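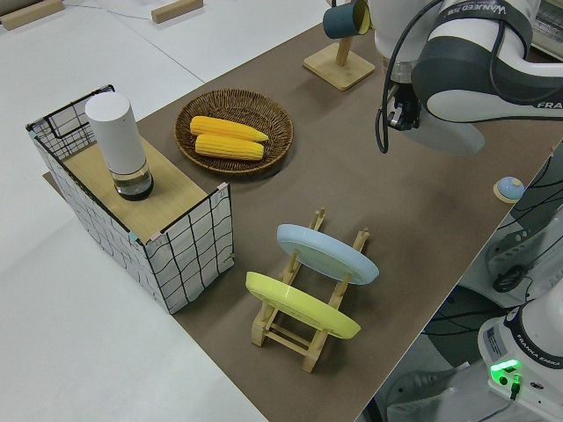

Is the Trirell kitchen task kit worth it for a small lab?

Posted by endby_arm_person

Hi all, I run the arm in a two-room teaching lab and I've been told I can spend a little money before June. I keep coming back to the Trirell tabletop kit, the kitchen one, with the dish rack, the plates, the mug tree and the pretend food. We have a Franka with a plain two-finger gripper and so far all my students have done with it is stack blocks (they are very, very tired of blocks).

What I can't tell from the product page is whether the props are any good for actual pick and place work or if I'm paying for a nice carrying case. Are the plates too slick for the fingers? Does the rack slide around? I could just go to a thrift store, but then the other group in Climent can't repeat what we do, and they're already grumpy with me about that. Anyone own one?

Bożena Sadowski

We've had ours for 5 months and I'd buy it again, with some grumbling. The corn is fantastic! Bright yellow, easy to segment, and the fingers get a good hold on it. First-year students get corn out of the tray on day one and they're thrilled.

Plates are another story. Picking one up by the rim is fine, but getting it back between the pegs took us 126 tries before I'd call it repeatable, and most of the trouble was the rack creeping a tiny bit each time we bumped it. Get a mat down, a big one, and put museum putty under the rack ends. Also slow your approach way down for the last bit. We dropped the speed and the bumps pretty much stopped.

The mug tree is hard - I mean really hard - with a straight-down grasp. Leave it for your stronger students. And email them before ordering, they sent me 3 spare plates for just the shipping cost.

mk_bench

thrift store. same thing for 6 bucks

Bhatia_R

I don't totally agree with the thrift store idea if you need to match another lab. Half the pain is in sizes, and two plates that look alike can be different enough at the rim to throw off your grasp width. If you do go that way, buy two of everything and mail one set to Climent.

One thing Bożena didn't bring up: the kit comes with a layout sheet, but ours was printed for a smaller table than we have, so we ended up taping our own marks on the mat. Took an afternoon. Ask which version of the sheet you'd be getting, and measure how far your arm reaches before you decide where the mug tree goes.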